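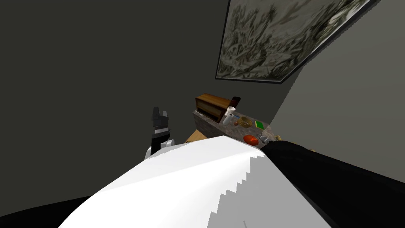

Week 5: Do Paint Colors Change Your Mood?

Reading: Lumbao, chapter 2. Handout for 9th March.

You have all heard that blue calms people and red makes them hungry. Most of these claims go back to small studies that were never repeated, or to firms that sell paint. Treat both with care.

The Prekville office study is the one quoted most. It had 16 workers, no control group, and a survey written by the company that did the painting. A later survey of 526 people found no clear link between wall color and mood.
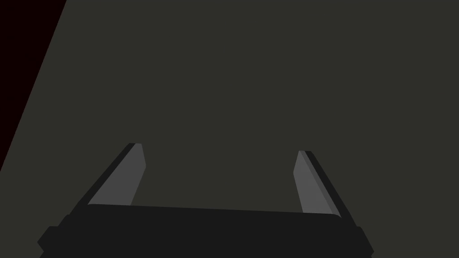 Color names are a second problem. Tanasarn points out that "green" in one study may be "gray" in the next, and then the results get pooled anyway. Take a flat, dark surface in a muted olive-gray, one even tone from side to side — is that a calming green or a gloomy gray? A study that doesn't say how it sorted such a shade has told you very little.

For next week: find one claim about color and mood in a magazine or ad. Trace it back as far as you can and write down where the trail stops. Bring a copy of the claim.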